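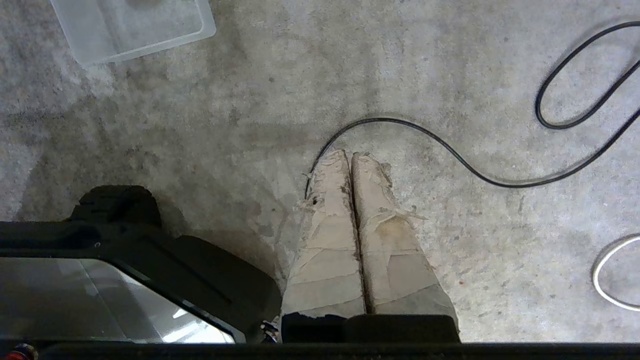
Workshop and Household Tips: When the Gripper Lets Go

Masking tape is a fine thing for painting a window frame. As a grip surface for robot fingers it has a short and undignified career. We wrapped ours at the Renness workshop on a slow afternoon in November, and it held cups beautifully right up until a full bottle slid out over the rug. The arm carried on to the drop point and put down nothing, very gently.

Check the tape before the job
Frayed tips, creases and lifted edges all mean the same thing: take it off and start over. Adding a fresh layer over a bad one just gives you a thicker bad one. Zulkifli Chong got 740 lifts out of a single wrap once and has mentioned it since. Plan on far fewer.

Clean off the old glue
Rubbing alcohol on a rag, power off, arm parked. If the fingers still feel tacky, do it again – glue picks up grit, and grit ends up on your glassware.

Keep cables out of reach
A loop of cable on the floor is an invitation. Ours got pinched on the 8th run and the arm pulled a charger off its shelf. Route cables behind the base and tie them down.

Clear the table of liquids
Start with lids on tight and anything half full taken away. Paper cups crush easily, so set the grip force on an empty one first. Kettles stay off the practice list altogether. Liesbeth Brouwer wanted that one in capitals.
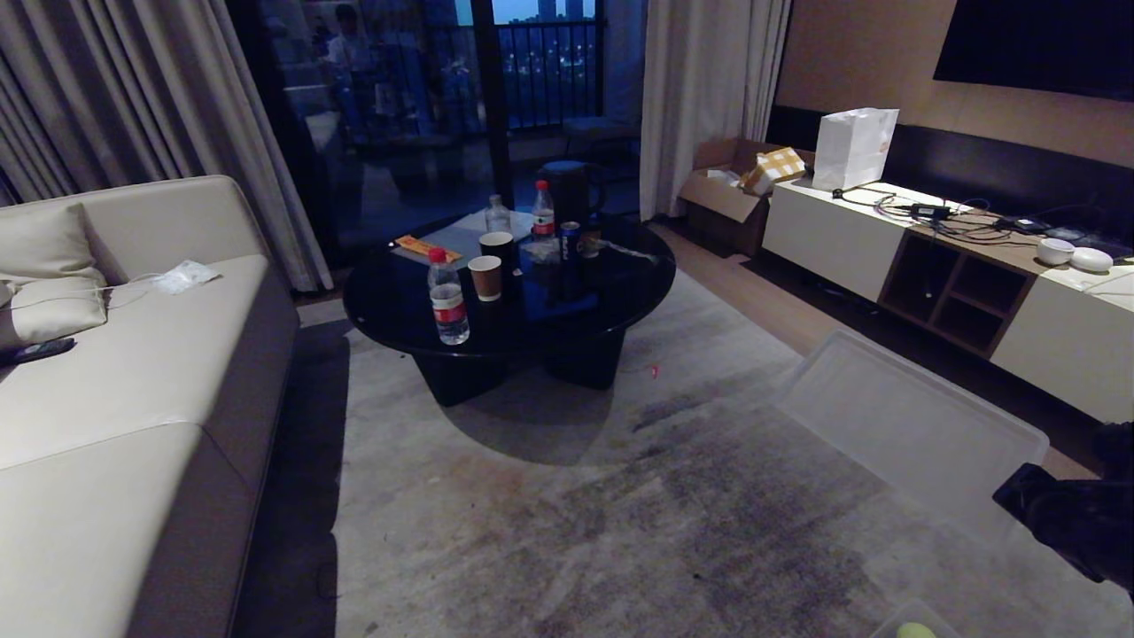

Know where the stop button is
It should be within reach of a person standing up, and you should be able to hit it without leaning past the arm. Ours was behind the sofa for 2 weeks.

Write down the drops
Date, object, what the tape looked like. A pencil and the back of an envelope will do.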